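notes – Gosham library talk, 2/4/19
(20 min slot, leave 5 for questions. DON'T read it off the page)

**Open**

- Thank Khadija Bensaid for the invite. Say the name right this time
- Show of hands: who here has a grandparent who made something by hand for money? Wait. Let them look at each other
- My line: I'm here to talk about what happens to a craft when the town stops buying it

**1. Bouzid, before the road**

- Market town, mostly willow and cane work. Every farm needed baskets – eggs, laundry, bread, potatoes
- Parish count the year before the road opened: 1,419 people. Ten years on, 1,159. Let that sit a second
- Young people went first. Then the shops that sold to young people
- Story of the two sisters and the shared workbench, keep it SHORT, it ran long last time
- Point: the weavers didn't get worse at it. Buyers got a bus to the city and cheap plastic tubs when they got there

**2. How it was taught**

- No books. You sat next to somebody and got your hands slapped
- Apprentice did bases only for the first winter. Rims came last, a rim is where a basket falls apart
- Words got lost along with the work. The old term for a finished edge, only heard it from one man in Pulach and he wasn't sure of it
- Read the quote from the interview here (on the index card, green one, check pocket)
- If people look sleepy, skip to the picture

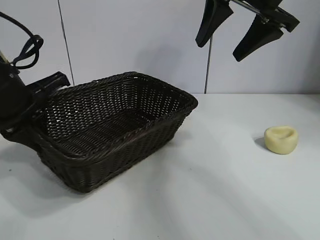

*Diagonal lattice weave with a braided rim. Look at how much light gets through the sides.*

- Ask the room: what would you put in it? Someone always says bread
- Open weave = less material, weighs less, air gets in. Bad for flour, fine for onions
- Then ask what they would pay. Write the numbers on the board, no comments yet
- Now hours. Weaver I interviewed said roughly 16 for a good rectangular one, start to finish, not counting soaking. Divide the board prices by that. It goes quiet here, let it

**3. Skototetti – the other way it can go**

- Same size of town, same road problem, differnt outcome
- They started a spring fair in May, one weekend, rule was you had to be working at your stall, not only selling
- First year was a flop. rain, one food truck. Be straight about this, people like it
- What helped: the school let kids out for the Friday – no, cut that, can't confirm it
- What helped, take two: the hotel bought in bulk for the rooms. Boring steady order. Kept 2 workshops open through the winter
- Fair gets the newspaper, hotel order pays the rent. Say it slow

**4. What I'd want Gosham to think about**

- Who here still knows how? Get names down while they can still show you
- Film hands, not faces. Ask first
- Public buildings buy stuff every year. Bins, trays, chairs. Could some of that be local
- Don't promise kids a living from it. A skill and some side money, that's a fair thing to say
- Someone will ask about online sales. Answer: shipping a big light thing costs a fortune, small pieces do ok

**Close**

- Back to the grandparents question. Ask one person what it was that they made
- Sign up sheet is by the door, pens in my bag
- Thank the libary staff + Khadija again
- Water. Get water before going up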